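## 4. Using the Plendedberg drying rack for the first time

Please read this section before you put any dishes in the rack. It takes only a short time, and the rack will serve you longer.

### 4.1 Choose the place

1. Clear a flat part of the table or counter, at least 70 cm wide. The rack needs free space on both sides, so that air can pass between the dowels.
2. Wipe the surface and let it dry.
3. Open the two frames until they stop. Do not push them further.
4. Press lightly on the top of the rack with one hand. If it rocks, turn it a quarter turn and try again.

**Caution:** Do not place the rack beside a stove or on top of a radiator. The wood can split when it dries too quickly.

### 4.2 First oiling

The rack is delivered without oil. We recommend the Orkus board oil, but any food-safe oil which does not become sticky is suitable.

1. Put a small amount of oil on a soft cloth.
2. Rub the slats first, then the dowels, always in the direction of the grain.
3. Wait 20 minutes and remove what the wood did not take.
4. Leave the rack open overnight before the first use.

**Note:** The color will become a little darker after oiling. This is normal and not a defect.

### 4.3 Placing the dishes

Start with the largest plates at the back. Each plate stands between two dowels and must not touch the next one. Cups go upside down on the lower slats.

Bowls need more attention than plates. A shallow bowl with a wide rim does not stand as straight as a plate, and it can slide forward when the rack is moved. Follow these steps:

1. Shake the water from the bowl over the sink.
2. Set the bowl on the table next to the rack, with the opening up.
3. Take it by the rim, not by the bottom. A plastic bowl is light and easy to turn this way.
4. Lower it between the dowels until the rim rests on the slat – do not press.
5. Let go only when the bowl stays by itself.

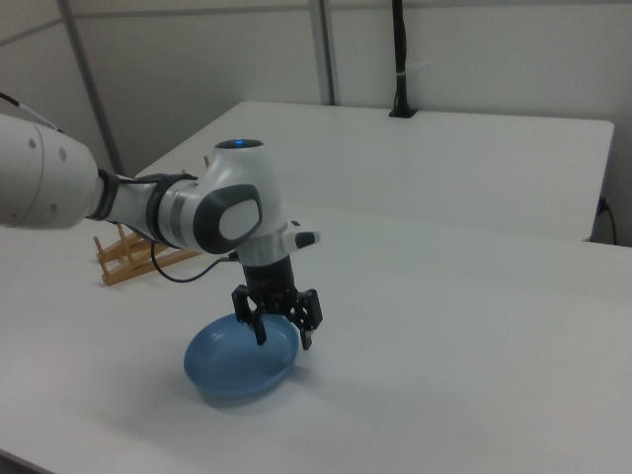 Lanying Lei wrote to us that she leaves one space free after every bowl, and that her bowls dry much faster since she does so. We can recommend this also for deep soup plates.

**Caution:** Do not hang heavy pans on the top slat. The rack is made for dishes only.

### 4.4 After each use

- Take out the dry dishes before you fold the rack.
- Wipe the feet, where water collects.
- Store the rack standing, never flat in a closed drawer while it is damp.

If a dowel becomes loose, see section 6. Spare dowels are ordered from Zirkbridge under part number 96.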